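Skeveo opens new four-wheel drive workshop in Brerora

6th January – Skeveo, the suspension and touring accessories fitter, has opened a second workshop in Brerora. It will handle lift kits, towbars, long-range tanks and roof racks for most popular utes and wagons.

The new site has five hoists and a wheel alignment bay long enough for a dual cab with a canopy. Bookings are open now.

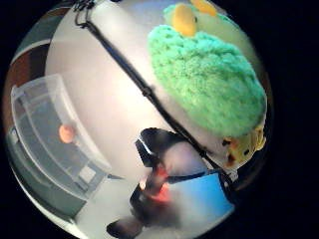 Until this week, owners in the district had to drive to the Abubakari workshop for fitting work, a round trip of some 400 kilometres. That site stays open and its hours do not change.

Older vehicles make up a large share of the company's work. Many customers are keeping their wagons longer and replacing tired springs, bushes and shock absorbers instead of trading in. Skeveo will stock parts for these models at Brerora, including heavier rear springs for vehicles that tow a caravan.

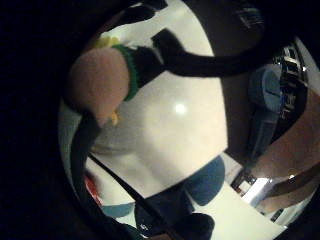
Every suspension job at the new workshop includes a free recheck after the first service interval. Fitters will re-torque the bolts, measure ride height at all four corners and set the alignment again if it has moved. Customers can also buy small workshop goods at the front counter, from tie-down straps to work gloves. The counter will be open during workshop hours.

The company is also taking orders for the Stellero roof rack, a low-profile aluminium platform that will be fitted at both sites from April. Orders placed before then will receive 10 per cent off fitting.
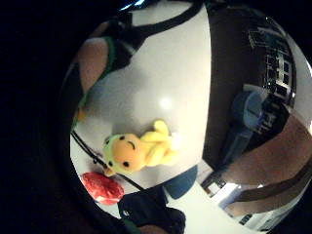

Small yellow plush toy with an orange face.

Fleet operators can ask for a written quote covering several vehicles. Drop-off before opening time can be arranged when booking.

Bookings and quotes: contact the Skeveo service desk at Brerora or Abubakari.

– Ends –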